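4.3 Connecting the Lamrani desk scale to a computer
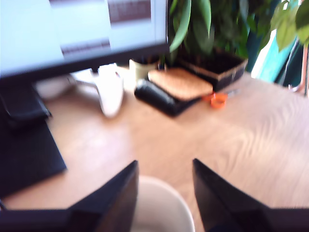 The scale can send readings to any computer running Cilent 2 or later. Readings appear in the entry field that is active at the time, followed by a line break. Complete section 4.2 (Leveling) before you start.

Before connecting

Check that the scale has been switched on for at least 11 minutes. The load cell drifts while it warms up, and a zero point stored during this period will be wrong for the rest of the session.

Place the scale on a firm, level surface away from fans, vents and open windows. Do not stand it on a mouse pad or on stacked paper.

Connecting the scale

1. Close Cilent if it is open.
2. Plug the square end of the data cable into the port marked DATA on the back of the scale. The port marked SERVICE is for dealer use and does not send readings.
3. Plug the other end directly into the computer. Unpowered hubs are not supported.
4. Press and hold UNIT until the display shows PC, then release.
5. Open Cilent and select Devices, then Add device.
6. Select the entry that starts with LM and ends with the last digits of the serial number. The serial number is on the underside of the scale.
7. Select Test. The display flashes twice and a zero reading appears in the test window.

Note: If no entry appears in step 6, remove the cable, wait for the display to return to grams and repeat from step 2. Some older computers need the Trernotska port driver, which is supplied in the Drivers folder of the installer.

Setting the tare

1. Place the empty container in the center of the pan.
2. Wait for the stable mark (a small circle at the left of the display).
3. Press TARE. The display returns to zero.
4. Add the material to be weighed.
5. Press SEND, or select Read in Cilent.

The tare value is kept until the scale is switched off or TARE is pressed with the pan empty. Tare weight counts toward the maximum load – a heavy dish reduces the amount you can weigh in it.

CAUTION: Do not press down on the pan or lift the scale by it. Overload damage to the load cell is not covered by the warranty.

Automatic sending

In Devices, select Send when stable. Cilent then records each reading without a key press. The load must change by at least 17 grams before a new reading is sent. To weigh smaller amounts, leave this option off and use SEND.

Error messages

E1 – Load too high. Remove the load at once.
E4 – No stable reading. Check for drafts or vibration.
E7 – Connection lost. Check the cable, then repeat steps 4 to 7.
Error 98 (shown in Cilent only) – The device is in use by another program.

If E4 remains after the scale has been moved, contact the Sestonham service desk.

Section revised Dec 8, 2020. Technical editor: Mahmoud Filali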